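Feeding Birds in Winter: Tips for a Cleaner, Busier Feeder
2020-01-09

Most of the trouble people have with a backyard feeder comes down to old seed and dirty trays. The tips below work for tube feeders, hoppers and plain platform feeders alike.

Buy seed in small bags. A bag that has been open since November will often smell musty by now, and birds will pick through it and leave most of it on the ground. Keep seed in a metal can with a tight lid – mice chew through plastic tubs in a night or two. Don't pour new seed on top of old. Empty the feeder first.

Black oil sunflower suits the widest range of small birds. Cheap mixes are padded with red milo, which chickadees and titmice toss aside. If you want finches, hang a separate nyjer feeder.

Wash feeders every two weeks, more often in wet weather. Use one part bleach to nine parts water, soak for ten minutes, rinse well and let everything dry fully before refilling. A bottle brush gets into the corners of a tube feeder. Keep that brush out of the kitchen.
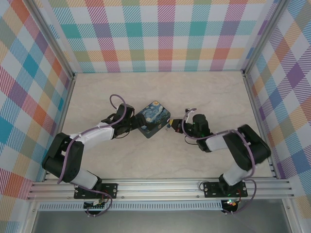

How far should a feeder be from a window?

Within 3 feet of the glass, or well beyond 30. Birds leaving a very close feeder can't build up enough speed to hurt themselves if they hit the pane.

Suet cakes keep well in the freezer, and a frozen cake slides out of its wrapper without leaving grease on your hands. Take suet down once the days turn warm, as it goes rancid and can coat feathers.

Squirrels can jump eight feet or more sideways, so a baffle on the pole only helps if the pole stands clear of fences and branches. Mount it at least four feet off the ground.

Water brings in birds that never touch seed. A shallow dish is enough – two inches at the deepest point, with a flat stone in the middle. In freezing weather, put out warm water in the morning and bring the dish in at night. Never add salt or antifreeze.

Rake up hulls under the feeder once a week and put them in the trash.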